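Edbridge Makers and Decorators Circle
Minutes – July meeting
Last updated: July, 9:40 pm
14 shares | 6 comments

Started 7:05, few people still finding parking. Bogdan Bucur in the chair, Lenuța Dumitrescu taking notes (so blame me for spelling). Apologies from the two Wurkumgate members, road closed again.

1. Last minutes

Accepted. One fix: the wreath workshop was listed as free, it was pay what you like. Changed on the master copy.

2. Matters arising

Storage closet key – still only two copies. Bogdan to get a third cut. Carried over from May, and from March before that.

Glue guns – three tested, one leaks from the back. Leaky one thrown out. No replacement until fall.

Letter to the library about the window display – sent, no reply. Lenuța to phone instead.

3. Money

Balance is $2,318. That's after the hall rent but before the ribbon order. Ribbon invoice from Athanasiadis came in at $107, a bit over what we said in May because the wide velvet went up. Paid anyway, all agreed. Bogdan asked if we could go back to the narrow one for the chair sashes. Long talk. Narrow for sashes, wide for the door swags, don't mix them in the same box again please.

Dues – most in. Late ones get one more email.

4. Harvest table evening

Main item of the night, ran long.

Date stays as booked, first half of October, doors 6:30. Hall committed to us from 3:00 for setup. Last year setup started at 4:15 and the candles were still in their wrappers when people walked in, so 3:00 means 3:00.

Theme: three came in by email. Orchard, Old Kitchen, and something called Moonlit Field which was mostly navy blue. Vote by hands, Old Kitchen won easily. Moonlit Field people asked for it to be kept on the list for next year. Noted.

What Old Kitchen means – we went round on this. Settled on:
- linens in cream, oatmeal or check. No white polyester
- dried stuff over fresh where possible, hops, wheat, seed heads
- crockery can be mismatched but keep to plain colors, no holiday patterns
- small pumpkins ok, big ones on the floor only
- no glitter. Vote on this was close

Tables: 16 to dress, same as the hall has. Each table gets a host who brings or borrows the crockery and does the centerpiece. Sign-up sheet went round, eleven filled by the end of the break. Remaining five to be offered to the Wurkumgate lot first, then on the notice board.

Height of centerpieces – complaint from last year that nobody could see across. Bogdan suggests a limit, elbow on the table, top of centerpiece no higher than your fingertips. Agreed. Anything taller goes on the side tables or the piano.

Candles – hall says enclosed flame only. Jars or lanterns. Battery ones allowed, no one was thrilled. Lenuța has a box of jam jars, labels mostly off.

Runners – burlap or plain cotton? Burlap sheds. Somebody found bits of it in the soup in a past year. Going with cotton, cut from the bolt we already own, hem optional. If you want a frayed edge, pull the threads at home not at the hall.

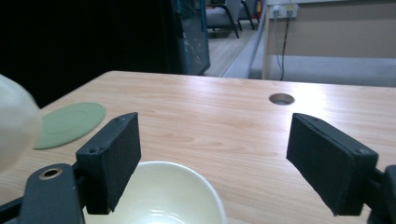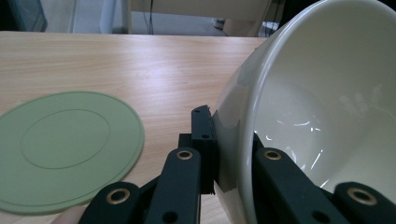

Place cards – brown card stock, handwritten. 200 cards in the pack, so there will be spares for people with bad handwriting. Pens: black or dark brown, no gel, it smears on that card. Lenuța volunteers for lettering if names come to her a week ahead. Not the night before. Not on the night.

Food – not our job this year, potluck is run by the hall group. We only do the buffet table dressing. They want to know how much room our stuff takes up. Answer: back third of the table, leave the front for dishes. Bogdan to tell them. Crates under the cloth for height, same as the spring event, check for nails.

Entrance – swags on both doors, a bench with baskets and apples. Apples real, to be eaten or taken home afterwards. Last year's fake ones have faded, going in the giveaway box.

Lighting – overheads off, side lamps on, string lights along the beam. Need someone tall with a ladder. Ladder is in the closet (see key, above). Extension cords taped down this time.

Tickets – $8, kids free. Somebody asked for a family price, left as is. Posters by end of August. Poster to say bring a cushion, those chairs are hard.

Clean up – everyone stays until 9:30 or finds a swap. Crockery goes home dirty in the same box it came in, the kitchen there is too small for washing up. Put your name under your stuff with masking tape. There are still two cake stands and a gravy boat from last year unclaimed. Will be donated if no one speaks up by September meeting.

5. Workshops

Claviteo offered the upstairs room for the fall workshops, half day rate. Pros: good light, a sink. Cons: stairs, and no tea. Agreed to try it for one and see.

Proposed list:
- Dried flower hoops, September
- Painting old frames, September, needs open windows so do it early
- Fabric pumpkins, start of October so people can use them on thier tables
- Wreath bases from vines, November

Hoops first. Limit on numbers depends on the room, Lenuța to go measure. Materials fee to cover costs only. Bogdan says the frames one lost money in the past because people took home extra paint. Small pots this time, filled ahead.

Request for a beginner session on bows. Apparently half of us can't do one and have been hiding it. Will fold it into the vine wreath day, first half hour.

6. Porch contest

Last year had nine porches entered and two judges. Judging in daylight AND after dark was too much walking. This year dusk only, one evening, judges drive. Categories cut to two – Classic and Anything Goes. Prize is a voucher again, amount to be set once the October ticket money is in.

Question about store-bought inflatables. Allowed in Anything Goes. Bogdan wanted it minuted that he disagrees. Minuted.

Question about whether apartment balconies count. Yes, if they can be seen from the sidewalk.

7. Supplies closet

Needs sorting before fall. Right now Christmas is in front of everything. Suggestion to go by color instead of season, tried that once, did not work. Stay with season, clear lids, label on the short end so you can read it when stacked.

Work morning set for August, 10:00 to noon. Bring boxes. Anything broken, moth-eaten or smelling of basement gets tossed. Foam pumkins with bites out of them (mice) – toss, no discussion.

Roll of lace, very long, nobody knows who gave it. Keep. Might do for the buffet edge.

8. Any other business

- Swap shelf at the next meeting: baskets, vases, picture frames. No more wicker hearts.
- Someone wants to know can we use the spray paint indoors. No.
- Tablecloth ironing – hall iron is dead. Iron at home, roll on a tube, don't fold.
- Newsletter needs a short bit on drying hydrangeas. Lenuța will write it unless someone else would like to. Nobody else would like to.
- Parking – use the back lot, the front is the dentist's until 6:00.
- Tea fund is low. Jar passed round.

Actions

Bogdan: third key, talk to hall group about buffet space, dues emails, ladder person, order pens
Lenuța: library phone call, measure room at Claviteo, jam jars, hydrangea piece, cut the cotton runners (help wanted)
All table hosts: theme colors to Lenuța by the September meeting so we don't get six the same
Anyone: cake stands, gravy boat

Next meeting September, usual room, 7:00. Closed 8:50, chairs stacked by 9.

6 comments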